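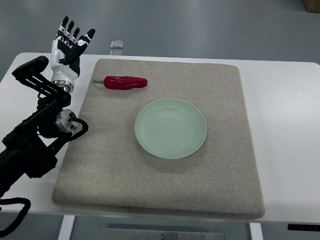
Handwechsel und Neuabgleich an der Tischzelle Brirnholm

Stand: 8. Juni 2021, Terau, Abteilung Zellentechnik

Diese Anleitung gilt für den linken Arm nach jedem Tausch der Hand oder des Handgelenkkabels. Die Abläufe aus der Fassung vom April sind damit ersetzt.

Vorbereitung
Arm in Parkstellung fahren, Antriebe abschalten, 90 Sekunden warten. Erst danach den Stecker am Handrücken lösen. Alte Hand abnehmen, Passflächen mit einem fusselfreien Tuch reinigen, neue Hand ansetzen. Die 6 Schrauben über Kreuz anziehen, zunächst nur handfest, dann mit dem Drehmoment aus dem Datenblatt.

Kabelführung
Das Kabel muss in einem freien Bogen zur Hand laufen. Handgelenk von Hand bis an beide Endlagen drehen -- der Bogen darf sich dabei weder spannen noch am Gehäuse scheuern.

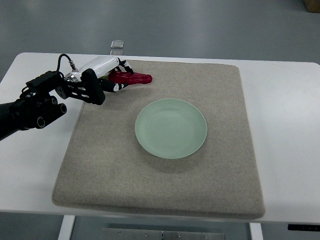
Muss der Nullpunkt der Finger auch dann neu gesetzt werden, wenn nur das Kabel getauscht wurde?
Der Nullpunkt geht verloren, sobald die Hand stromlos vom Bus getrennt war. Er ist also auch nach einem reinen Kabeltausch neu zu setzen.

Abgleich
Finger vollständig öffnen, Wert im Menü Strachan unter »Hand links« speichern. Danach die Greifkraft auf 60 Prozent begrenzen und einen Probelauf mit Greifobjekt und Teller auf der Filzmatte starten.

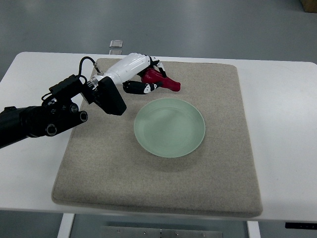 Die Verfahrgeschwindigkeit bleibt im Probelauf bei 200 mm/s. Rutscht das Objekt im Griff, zuerst den Daumenwinkel korrigieren, dann die Kraft in kleinen Schritten anheben. Weicht die Ablageposition bei mehreren Läufen in dieselbe Richtung ab, sitzt meist die Handaufnahme schief. In diesem Fall Schrauben lösen und die Montage wiederholen.

Protokoll im Ordner Zendudthorpe ablegen, Seriennummer der alten Hand eintragen.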